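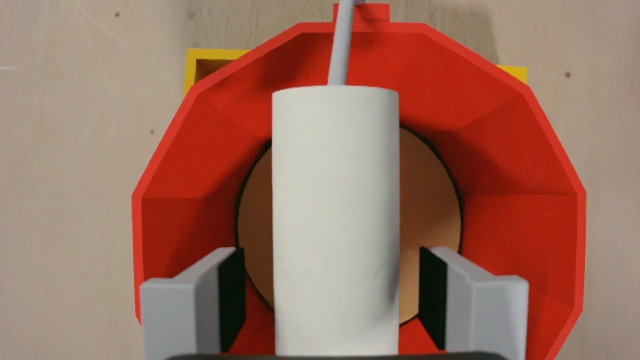 According to one user of the kit, the trays are the part worth paying for, and the simulator alone would not have persuaded the lab to buy a second license. Batard, the reseller that relayed the remark, has printed it in its catalog since November.

Reference > Robotics > Training kits > Clelel

2026-02-10, by the Tierney reference desk

Reading time: 2 min

Clelel is a robot manipulation kit sold by Trusa. It pairs a simulation package with a matching set of physical parts, so that a grasping routine can be written on a computer and then run on a bench arm. The kit is aimed at teaching labs and small integrators.

Contents

The simulated workspace is a wood-textured table with colored containers and plain test objects. The standard end effector is a two-finger parallel gripper with gray fingers and black contact pads. The library holds 80 tasks, most of them single-object picks and placements. In the cylinder tasks, the fingers must be brought to either side of a white cylinder before closing. Red containers with sloping, faceted walls limit the room available for the approach.

Versions

Trusa lists the kit under two part numbers. Model 1804 is the software with a single-seat license. Model 3108 adds the physical trays, the test objects and a spare set of finger pads. The arm is not included with either model.

Operation

Tasks are loaded from a text file that sets the start pose, object position and time limit. A run is logged as passed or failed, with joint positions saved at each step. Contact between a finger and a container wall is recorded separately and does not end the run unless the user sets it to.

Limitations

Pad friction is fixed within each task and cannot be changed during a run. Soft objects are not supported. Batard's catalog advises buyers to recalibrate the physical gripper after replacing its pads.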